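Progress report to the Wirnard fund, 12th November
Prepared by Saskia Tapsell, Zirkbridge

Work since August has gone into the hand comparison, the second item in the grant plan. Two hands were tried on the same arm: the Harawira two-jaw gripper we already had, and the fingered hand bought with the equipment money. We have logged 2,142 attempts so far. The first 400 were used to settle the closing speeds and are left out of the results.
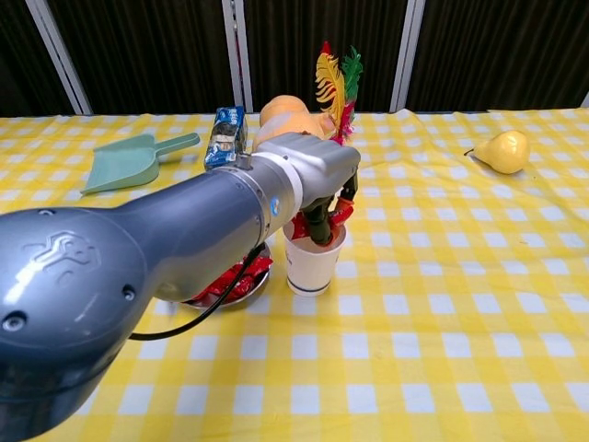 Light, soft-walled items remain the hardest part of the test set. The two-jaw gripper dents them unless its force is turned well down, and it then drops heavier things. The fingered hand spreads the load better, but it hides more of the target from the camera. With the paper cup, the fingers come down over the stems inside and partly cover them, so the controller has less to go on when it picks a height. A pear lying alone at the side of the table gives no such trouble.

The cable under the forearm is also a concern, as it hangs in a loose curve and could catch on items near the plate. We will fit clips before the next block of runs.

Spending is within budget. The wrist adaptor cost more than planned and was paid for out of the travel line.

Next steps:

- repeat the cup runs with a second camera mounted to the side
- finish the force settings for both hands
- send the full log and the settings files to Wirnard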